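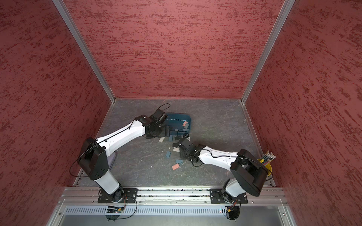
marrowfat replied:
I don't buy it. If the "watcher" is always there, even in deep sleep, how would anyone know? You wake up and infer it. Inference isn't witnessing. I did the Stidodard course for 60 days and every time I raised this I was told to sit more.

tiltedbowl wrote:
You're treating awareness as an object that has to leave a record. The texts are clear that it doesn't. It's what any record shows up in.

marrowfat wrote:
Which texts? The Tiltis handbook quotes four lines and skips the commentary. And "it's what the record shows up in" is a claim. Put it on the table with the other claims.

Quillback7
Agree with marrowfat on the handbook. I compared the second edition with the first and the chapter on sleep practice lost most of its warnings. The old one told beginners to leave it alone for a year. Now it's in week three.

oldferry
I've been sitting for 20 years and I still couldn't tell you whether anything was awake while I slept. Some mornings there's a kind of continuity. Some mornings there's a headache. I used to count the first sort as evidence and forget the second.

tiltedbowl
With respect, that's a comment on your practice and it leaves the view untouched.

oldferry
Maybe. But if every bad result is my practice and every good one is the view, I don't see what would ever count against it.

tiltedbowl
Why should anything count against it? You're asking it to behave like chemistry.

marrowfat
Because Stidodard charges 3000 for the level where you supposedly find out.

harrow_n_hay
Can we keep money out of it? I went to the Zaltomness retreat in May and paid for food and a bed. The teacher there was asked this same thing on the Tuesday and said she didn't know. Then she rang the bell. I liked that more than anything in the handbook.

Quillback7
"I don't know" is fine. Do they say it in the brochure?

harrow_n_hay
There isn't a brochure.

tiltedbowl
Read Nic Giolla, the long essay, page 66 onward. It deals with the inference objection properly.

marrowfat
Read it. It says the objection dissolves once you recognize awareness. So I have to accept the conclusion to see the argument. I'll look at page 66 again tonight, but I'm not hopeful.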